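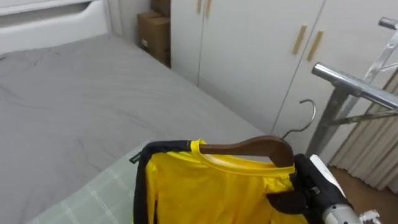 *Yellow shirt, dark wooden hanger.*

# Grirnley fabric steamer: four months in

I bought the Grirnley in September, after my old iron started leaving brown spots on everything (including a linen dress I still miss). I'd read plenty of grumbling about handheld steamers and expected to send it back. I'm keeping it, and I've already talked my sister into one!

Heat-up takes 40 seconds on my kitchen timer. The tank is small but lasts me 15 minutes or so, enough for a week of work shirts if I don't fuss over the cuffs. Cotton blends and polyester come out beautifully. Shiny fabrics are where I'd been most nervous, and it's been gentle on all of mine – low setting, head held a little way off, long strokes down from the shoulder.

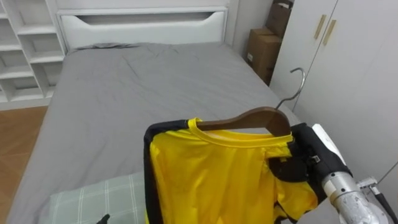

Heavy linen is a different story. You can get it to look relaxed and decent, but if you want a sharp crease you still need an iron and a board. Pleats take patience too.

I tried it side by side with my neighbor Čestmír Zelenák's Jarnateck, a much bigger machine with a floor tank and a pole. His pushes out more steam and never needs refilling halfway through. It also weighs a ton and lives in the middle of his hallway. The Grirnley is 900 grams empty and fits in a drawer, so I use it on a random morning when I've got five minutes before the bus.

Things I'd change:

- The cord is too short for my bedroom. I use an extension.
- The fill cap is stiff, and wet fingers make it worse.
- It spits if you tip it past halfway, so keep it upright.
- The brush attachment pops off. I leave it in the box now.

We have hard water in Wokcombe and I've been filling it with filtered water from the jug. No scale yet. The manual says to descale every couple of months with plain vinegar, and I've done that once, very easy.

Four and a half stars from me, half a star off for the cord.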